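Quick fix for dull spots on a light wood table, before you lay the placemats back down. Takes 8 minutes plus drying.

Wipe crumbs off first. Then damp cloth, well wrung, along the grain - never across. Dry right away with a second cloth. 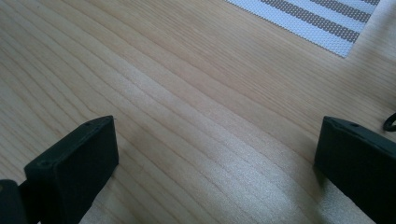

Pale grain, woven placemat at the upper right. Check for shine in the light.

Still dull? Rub in a little Plidelov wax, pea size, small circles then long strokes with the grain. Leave it almost 81 minutes, buff with an old t-shirt.

Dont put anything hot on it til morning. Placemats need a shake outside too - crumbs hide in the weave and scrach the finish.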